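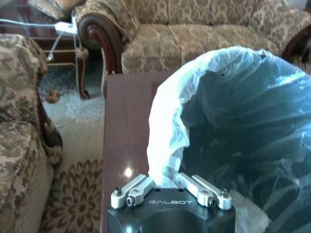 4 Standfuß montieren und Leuchte ausrichten

Die Stehleuchte Cabrera wird in zwei Kartons geliefert. Vor der Montage den Lieferumfang anhand der Teileliste prüfen. Fehlende Teile beim Händler oder direkt bei Destitico anfordern.

Achtung: Netzstecker erst nach Schritt 6 einstecken.

1. Fußplatte mit der Filzseite nach unten auf den Boden legen.
2. Unteres Rohr aufsetzen und das Kabel durch die seitliche Nut führen.
3. Sechskantschraube mit dem beiliegenden Schlüssel anziehen – nicht überdrehen.

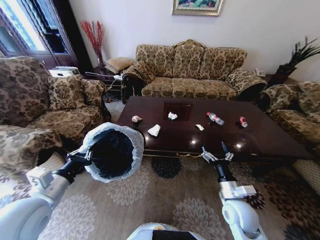
4. Mittleres und oberes Rohr handfest einschrauben.
5. Schirm auflegen und mit dem Gewindering sichern.
6. Leuchtmittel (max. 7 W) einsetzen.

Hinweis: Die Leuchte wiegt mehr als 6 kg. Zum Versetzen am unteren Rohr fassen, nie am Schirm.

4.1 Aufstellort

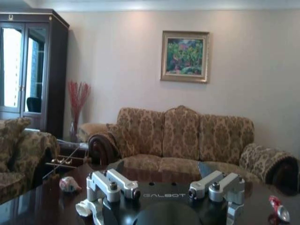 Der Schirm lässt sich in 3 Stufen neigen. Für Leselicht die mittlere Stufe wählen und die Leuchte seitlich hinter dem Sitzplatz aufstellen. Dunkle, glänzende Tischflächen wie hier im Wohnzimmer spiegeln das Leuchtmittel; in diesem Fall den Schirm eine Stufe tiefer stellen. Zu Vorhängen und Polstern 69 cm Abstand einhalten.

Schirm nur in kaltem Zustand und mit einem trockenen Tuch reinigen. Ersatzschirme sind unter der Bezeichnung Grarden erhältlich.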